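Zirlow Awards Night Box, season two restock

Back in for September. Ballot cards, score pad, the 309 question trivia deck (red carpet, acceptance speeches, best picture upsets) and 2 gold foil envelopes for the big reveal. Plays 2 to 12. New colour on the lid, same box otherwise.

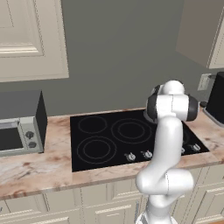
Marichka Kravets wrote in that the speeches round ran way too long with her crowd, and she'd skip it next time. Fair. Timer now included, 90 seconds.

Ships flat from Dollen. 167 left at time of writting. No refunds on opened decks, sorry.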